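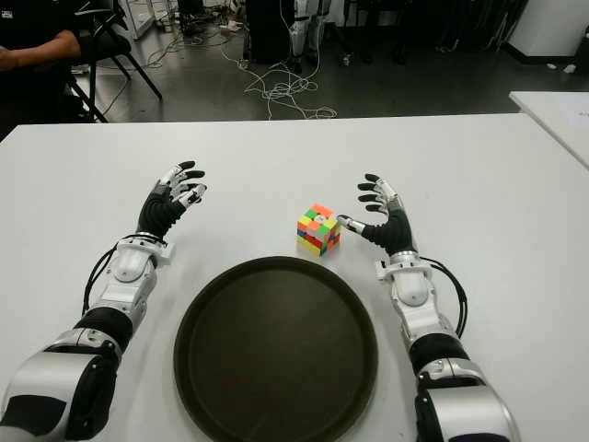 The two-armed station at Flernevness, with a puzzle cube set beside the right hand.

Flernevness has begun a programme in which operators teach a pair of robotic hands by remote control. The work, known as Tirkon, is led by Nayeli Montoya and will run until May.

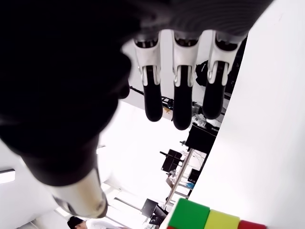 Each operator records 60 demonstrations of a single task before moving to the next – seven tasks are planned. Early sessions concern reaching and grasping. Small objects with coloured faces, such as the cube with its green, yellow and red squares, are used at this stage. Trukia will receive the recordings for training.

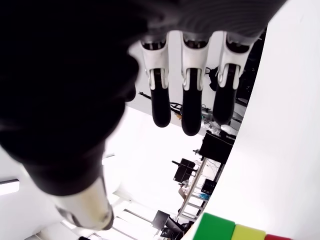

Fingers and thumb seen from the wrist during the Tirkon work.

Applications from new operators close at 5 pm on the last day of the month.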